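Does Everyone Really Leave When Taxes Go Up?
By Ruby-Lee Cartwright
May

Maybe you have heard a grown-up say, "Taxes here are so high that everybody is moving away!" It sounds scary. Is it true? Let's poke at it a little.

A tax is money people pay so a town can buy things they share, like roads and fire trucks. Take the town of Condon. Last year it raised its tax, and a family with a small house had to pay $60 more. The next town over, Stubbs, kept its tax the same.

Soon a sign went up in Condon: "542 people want to leave!" Wow. But look at the word "want." I want to live on a boat - I still live in an apartment. Wanting to move and packing a truck are very different things.
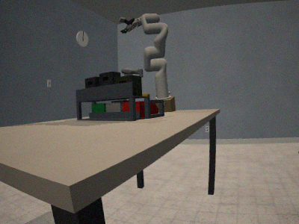 A table with a dark metal rack toward the back.

So who did move? Condon has 3400 people. The town clerk checked, and 4 families went to Stubbs that year. One of them went to be near Grandma. Another went for a job at the Nerka paper mill. Should we blame the tax for those two? I wouldn't.

Moving costs money, too. You may need a truck and a new place to live, and you have to say goodbye to your friends. To save $60, would you do all that?

Now, I don't trust the other side too quickly either. Some people say taxes never make anyone move. How do they know? A very big tax bill might push a family out, and a shop owner may count the dollars more carefully than you or I would.

Next time you hear a big number, ask who counted, and ask what they counted.

Rellness Kids' Money Pages | Contact us | Copyright Rellness | Back to top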